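Monday, 9.40 pm

Project log, week 7. Writing this up before the details go, as I skipped last week's entry and then couldn't reconstruct which config we'd used.

Lab was booked from 2 until close. Nithin Kaimal got in first and had the bench supply on by the time I'd parked. We are still on the Letcombe branch of the code, which is the one with the time-stamping fix. The Brarkeo branch has the better filter but drops samples when the serial buffer fills, and neither of us has had time to merge the two. That goes on the list again. It was on the list in September.

First job was the jaw width calibration. The procedure as written in our own wiki says to close the jaws fully, zero the encoder, open to the stop and record the count. I did this and got 3,203 counts at the stop, which matched the value in the config file exactly, so I was suspicious and did it again with the power cycled in between. Same number. Fine. Nithin's view is that a repeatable reading is the one thing in the whole project we shouldn't be poking at. I logged it and moved on.

Second job was latency. The grip width signal trails the video by 135 ms, measured by clapping the jaws shut and stepping through until contact. We had been assuming the lag was constant and subtracting it in post-processing. It is constant within a session. Whether it is constant between sessions is not something we have tested, and the supervisor will ask. I've added a jaw clap to the start and end of every recording so that there is a sync event at both ends. Costs a couple of seconds per file and removes an argument from the report.

Spent too long on the mount. The old bracket print had a hairline crack along the layer lines near one of the screw bosses - my fault, I printed it upright to save support material. Reprinted flat with more perimeters. Print time was long enough that I did the literature table while waiting, so the afternoon wasn't a total loss. The new part is stiffer. I leaned on it harder than I should have and it held.

Kiros Adugna came by at half past four to go over the trial sheet. He is doing the perception half of the project and wants more variety in the cloth: heavy and light, plain and printed, flat and crumpled. His argument is that a segmentation model trained on folded plain towels learns where the towel's edge is and very little else. My argument is that every extra fabric type multiplies the number of trials and we have a fixed number of weeks. We settled on mixed piles, with the cloth re-tossed between trials and no attempt to lay anything out neatly. He also wants prints that run across a fold, as the pattern gives a false edge. Fair point, and he is right that it's in the marking rubric under "robustness", so I stopped arguing.

Trial protocol as of today, so I have it in one place:

Approach from above, jaws open, pause.
Set both finger pads on the cloth before closing. Do not scoop.
Close at a steady rate until the width signal flattens.
Lift straight up, hold, release.
Re-toss the pile. Note the outcome on the sheet before touching anything else.

Outcome codes are single layer, multiple layer, slip and void. We had a fifth code for "grabbed the wrong garment", but it overlapped with all of the others and has been removed. Wrong garment is now a tick box.
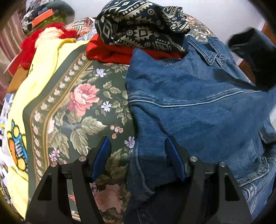
Why score a lift of two layers as its own outcome and not just as a failure?

Because the downstream task is different. If the tool picks up nothing, the planner can simply try again from the same state. If it picks up two layers, the state has changed and the next grasp has to start from a fresh look at the pile, so lumping the two together would hide where the time goes.

Denim is going to be the awkward one for the model, I think. A yoke seam has a stitched line across the middle of the panel that looks very much like an edge, and a topstitched collar adds several more. Kiros is pleased about this. Quilted material has the opposite problem, with plenty of thickness and compliance but a printed border that can pass for a hem. I've asked him to label stitched seams as a separate class so we can at least report the confusion between seam and true edge.

Open items:
- Merge Letcombe and Brarkeo, or pick one.
- Repeat the lag measurement on a different day.
- Ask the Sarberg office about the lab key for the break.
- Order 4 spare finger pads.
- Write up the bracket reprint with orientation and perimeter settings.

Packed up at ten to nine. Nithin is backing up the drive tonight and I'm to check the checksums in the morning before class. Draft of the method section is due to Kiros by the end of the week, and at present it consists of a heading and the protocol above.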